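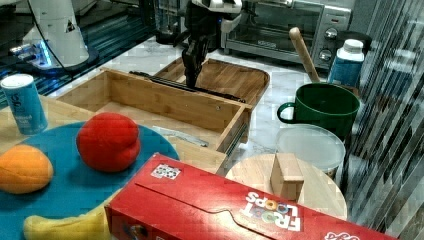 Tovik English dub — who is doing the innkeeper?

marrowbone
Started the Tovik dub over the weekend and I'm stuck on the innkeeper. I know that voice. It's driving me up the wall. The credits at the end of each episode list the whole cast in one block with no character names, in a font designed for ants. Is it Unnur Laxdal? She's in the block, but so is half the cast of Kota.

pellmell_7
It's Laxdal. She does the same thing with her R's that she did as the queen in Histia. Once you hear it you'll hear it in everything, including the harbor announcements in episode 3, which are also her.

marrowbone
The harbor announcements too? I thought that was a stock recording.

pellmell_7
Small cast. I'm fairly sure she's also the goat.

Dunstable
Not Laxdal. The innkeeper is a good bit lower than anything she did in Histia, and she was already straining in the queen's big speech. People said she was in the Nilsuwan dub for years too, and that one was wrong. My money is on whoever played the older sister in Kota.

pellmell_7
The older sister in Kota WAS Laxdal.

Dunstable
The younger sister was Laxdal. The older sister was uncredited.

pellmell_7
The older sister was uncredited for the first season. She's credited in the second. I own the box set. I have been laughed at for owning the box set, and today it pays off.

gravelpit
Can we talk about how people treat "lower voice" as proof of anything? Actors have range. That's the job. She started out in stage musicals and then sang backup in a touring band before she ever stood in a booth. If she can get through 200 nights of dinner theater she can do a gruff innkeeper.

Dunstable
I didn't say she couldn't do it. I said it doesn't sound like her. I would also like a source for the 200 nights.

gravelpit
Her program bio from the theater. My aunt kept it. No, I'm not scanning it.

Dunstable
Convenient aunt.

hollis_in_b_flat
I went to the August signing and asked her about Tovik, as it happens. She said she did "a few of the grumpy ones" and then the guy behind me wanted his entire shelf signed, so that was my time up. The innkeeper is the grumpiest person in the show by a mile. Draw your own conclusions.

marrowbone
The ferryman is pretty grumpy.

hollis_in_b_flat
The ferryman is sad. There's a difference, and the dub gets it right, which I can't say for the subtitles.

Dunstable
"A few of the grumpy ones" could be the two fishwives and the tax lady. I'm not trying to be difficult.

pellmell_7
You have 3,000 posts on this board and I have yet to see one where you weren't.

Dunstable
Some of them were in the classifieds.

old_reel_to_reel
Popping in to say the original innkeeper is better anyway. The dub plays her for laughs and loses the whole business with the letter. I realize this wasn't the question.

gravelpit
It never is, reel.

marrowbone
OK, I went back and played the innkeeper's first scene right up against the Histia coronation. The R's are the same. The way she says "supper" is the same as the way the queen says "suffer." I'm calling it Laxdal unless somebody turns up a cast sheet.

Dunstable
I listened to both too. I'll give you the R's. I don't give you "supper."

pellmell_7
Framing this. Dunstable gave somebody the R's, October 7, 2015.

marrowbone
New question while I've got you all. Who sings the end theme? It's not in the ant credits at all.

Dunstable
Well, it isn't Laxdal.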